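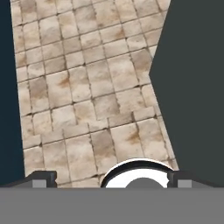 Figure 1. Rendered view of beige stone floor tiles, staggered joints.

Rokness Floor Conservation - Progress Report, Second Period
Submitted to the Urquhart Fund

1. Status

Work in the second period covered the condition survey, joint sampling and the first round of mortar trials. The survey is complete. Sampling is complete except for the north passage, where access was restricted until October. The mortar trials are behind the program by one reporting period, for the reasons given in section 4.

2. Condition survey

The survey covered 921 slabs in the hall and the two side rooms. Each slab was given a number, checked by tapping and graded on the four-point scale agreed in the first period. Of these, 294 were graded 3 or 4, meaning that the slab is detached from its bed over more than half its area or has a crack running through its full depth. Most of the grade 4 slabs lie along the route between the main door and the stair. A second group is in the east side room, above the old drain.

Surface staining was recorded separately and does not affect the grade. Brown staining near the drain tested positive for iron. Gray staining elsewhere is mostly residue from a wax applied during an earlier repair.

3. Joint sampling

Joint material was taken from 33 locations. Three mortar types were identified:

Type A - lime with coarse sand, soft, original to the floor.
Type B - lime with brick dust, limited to the east side room.
Type C - cement, hard, used in patch repairs.

Type C is the main cause of edge damage. It is stronger than the stone and does not let moisture out through the joint, so salts collect at the slab edges instead. We recommend removing it wherever this can be done with hand tools. Power tools were tested on two spare slabs in the workshop and chipped both.

4. Mortar trials

Trial mixes were prepared by Javside to match Type A. The first batch shrank on curing and opened a gap at one side of the joint. The sand grading was adjusted and a second batch is now curing. Results from the second batch will decide the mix for the main works. The delay does not affect the overall end date, as the trial panels and the drain repair can run at the same time.

5. Moisture readings

Loggers supplied by Atau were placed below the floor at the drain, at the stair and at the west wall. Readings at the stair and the west wall are stable. The drain logger shows a rise after heavy rain and a slow return over several days. One logger failed and was replaced; the gap in its data is marked in the annex.

6. Budget

Spending is within the approved total. The extra mortar batch cost 500 dollars and was met from contingency. No transfer between budget lines is requested.

7. Next period

Complete sampling in the north passage. Report on the second mortar batch. Open the drain run and repair the broken section - this requires lifting the slabs above it, which will be stored flat in numbered crates. Submit the method statement for Type C removal to the Fund for approval before work starts in the hall.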